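Teaching the arm to pick up a ribbon cable

2024-02-05

Print this page | E-mail this page

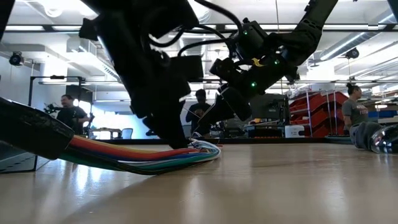 The arm over the ribbon cable, gripper close to the table.

Most of my time at work lately has gone into cable. I'm on the small team at Tremness that shows robots how to do things, and since September the thing has been picking up the end of a ribbon cable and laying it straight.

We have 2061 demonstrations saved. I did a fair share of them, and I think I've finally worked out what I was doing wrong for the first few hundred.

There are two ways we show the arm a task. One is to hold it and push it through the motion while it records its own joints. The other is to drive it from a controller a few steps back. I started by hand because it felt natural. You can feel the table through the arm, and you know straight away when you're pressing too hard. The trouble is that your own hands and sleeves end up in the camera view, and the arm won't have those to look at when it runs by itself.

So we moved to remote control for nearly everything. It's slower to learn. My first day on it I got 45 usable runs, and my shoulders were sore from standing stiffly. Depth was the hard part. I kept stopping a finger's width above the cable and closing on nothing.

What helped was coming in low and pausing. I bring the gripper down near the table, wait a moment, then go the last bit sideways into the wires. The old way was to drop straight down, and on a shiny tabletop the reflection fooled me more often than I'd like to admit. I still get caught by the glare from the ceiling lights if I stand in the wrong spot.

Ribbon cable is awkward stuff. The flat part behaves, more or less, but once the ends are split they go wherever they like, and two runs never start the same way. We used to tidy the strands before each run. The model trained on those runs did fine on tidy cable and poorly on everything else, so now we let the ends fall how they fall.

The other change was throwing runs out. I went back through one batch and dropped 187 of them, mostly where I'd hesitated for ages or grabbed, let go and grabbed again. A second try is worth keeping if it's a clean recovery. Dithering isn't - the arm learns that too, and you get to watch your own bad habits played back at you.

We log everything in Hiritz, our in-house tool, and it's decent apart from the notes field, where you can't fix a typo once you've saved. I now type my notes in a text file first and paste them across.

Next is the plug end, which has to go into a socket on the Wickramasinghe board. I've tried it by remote a few times and the angle is fussy. I may go back to guiding by hand for the last centimetre and see how the two kinds of run mix. If that works I'll write up the settings.

We use cookies to remember your preferences. By continuing to read this blog you agree to our cookie policy.

Recent posts
Moving the controller bench, part 2
Notes from the Bruvumthorpe open day
Which gloves I wear for hand guiding
Labelling runs without losing the whole afternoon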